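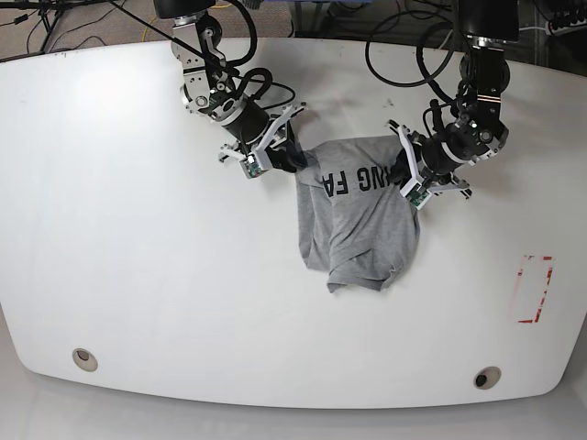 The Pevwood folding table, white, is back in stock after the usual wait. Large top, matt finish, no sharp corners anywhere - the outline is rounded and the front edge has a gentle curve to it, so you can lean in close over a job without a corner in the hip. A grey t-shirt crumpled up on it leaves most of the top bare, which gives you an idea of the room. You will see a few faint smudges on the white. White tables mark. They wipe off with a damp cloth, see Care below.

Price and availability

Pevwood folding table, white, large: 957 each, delivered, ground floor.
Pair, same address, same day: 1,915 less the delivery saving, ring for the exact figure as it changes with the postcode.
In stock now. Next lot end of December if these go.
Please don't order through the old web form, it still sends to the wrong inbox. Phone or email.

What it's for

Folding, sorting, pressing out with the flat of the hand, pairing, bagging. Laundry rooms, charity shop back rooms, school kit stores, small clothing firms sending out their own orders. We also sell a fair number to people who just want a big flat surface and don't care what it was made for. Fine by us.

"Folding" means folding clothes. The legs do not fold. We get asked every week and yes, we should of picked another name. Too late, it's on the labels.

The top

Matt, and that's on purpose. The shiny version (Skuslow, discontinued) threw the ceiling lights back at you and t-shirts slid about when you were trying to square up the shoulders. On the matt one a bright lamp still leaves a soft patch but you can look at the work without squinting. Cotton stays roughly where you put it. Slippery sports tops will still wander a bit, use your forearm.

Pale colour shows up lint, loose threads, stains you missed. Good for checking. Less good if you hate wiping down.

Height

Fixed. Set for standing work. Tall staff sometimes ask for more - we do a riser set, 5 cm under each foot, fitted in a few minutes with two people. Don't stack two sets. Elias Hijazi at the workshop has seen it done and would like it to stop.

Not suitable for sitting at for long, the apron catches your knees.

Folding a t-shirt on it, quick version

Lay it flat, front down, collar away from you. Take the two top corners at the shoulders and lift a little, let the body hang and drop straight, then lay back down. Gets most of the creases out before you start. Smooth from the middle outwards. Fold one side in, sleeve back on itself, then the other side. Bottom hem up to the collar in two goes. Turn over.

With a heap to get through, keep unfolded on your left and finished piles along the far side. The curved edge is your side, the piles go away from you. Left-handers swap it round obviously.

Delivery and fitting

Comes in two parts, top and base. Top is wrapped in card and blanket. It is big, so measure the door. Then measure the corridor, then the turn at the end of the corridor. Returns because it wouldn't go round a corner are charged at cost, 25 per item plus the van.

Fitting is included if you ask when ordering. Not included if you ask when the van is outside. Tanveer Malik does the diary, he'll give you a morning or an afternoon, can't do exact times.

Floor needs to be level or near enough. Feet adjust a bit.

Care

Damp cloth, drop of washing up liquid, dry after. Daily if it's busy.
No scouring pads, they leave shiny spots on the matt and you can't get the matt back.
No bleach left standing.
Not an ironing board! Steam and hot plates will mark the top and the guarantee doesn't cover it. If you need to press, put a proper pad down or look at the Naler pressing bench instead.
Dye can transfer from new dark jeans if they are left on overnight damp. Move them.

Guarantee

Five years on the base, two on the top. Keep the invoice. Scratches and smudges are wear, a top that lifts at the edge is our problem and we'll swap it.

Spares

Feet, riser sets, edge repair kit, replacement top. Spares for the Skuslow while they last - not many left, ask Siham Nassar.

Questions, orders, trade accounts: Siham or Tanveer, weekdays. Phones go quiet over the holiday, email is read but slowly.

Page updated Sunday, December 23, 2018. Prices hold untill the next lot comes in.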